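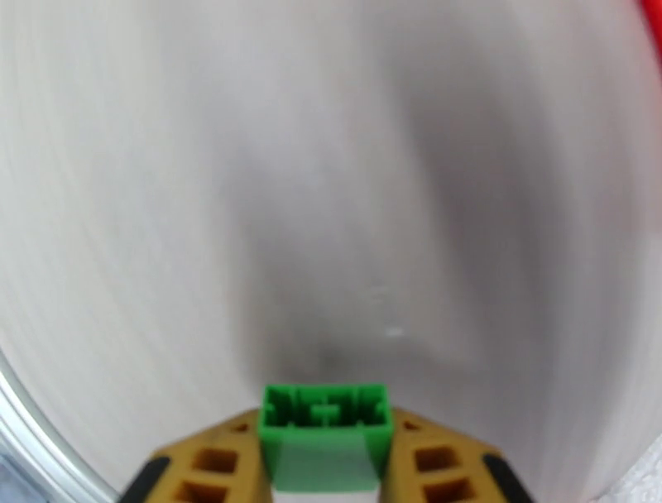
Lilibeth Cabrera reckoned the Clesmont would mark within a week, the way her last two had, and told me to save my money. I bought one anyway.

Search this site Enter keywords Go

Clesmont mixing bowl, large
Reviewed 10 July 2024

The Clesmont is a big metal bowl with a plain, slightly brushed-looking finish and a silver rim. I paid $135 for it at the Boiko shop in Condthorpe, a lot for a bowl, and have used it most days for bread dough, coleslaw and washing salad.

The rim is the best part. It's wide enough to hold with floury hands and it doesn't dig into your fingers when the bowl is full. The curve inside is even all the way down, so a scraper gets everything out in a couple of passes. My old Lirnix bowl had a crease near the base that trapped flour.

Marks are another matter. Lilibeth was partly right: mine has fine streaks on the inside now, mostly from a metal whisk. They don't catch food and I've stopped noticing them. Hard water leaves spots if you let it drain dry, so use a tea towel.

It's heavy when loaded and won't fit in our dishwasher with the top rack in. The lid is sold separately and was out of stock in June. Gintarė Hunt uses a dinner plate on hers, and I've been doing the same.

Good bowl, dear for what it is. I'd buy it again on sale.

Print this page | E-mail to a friend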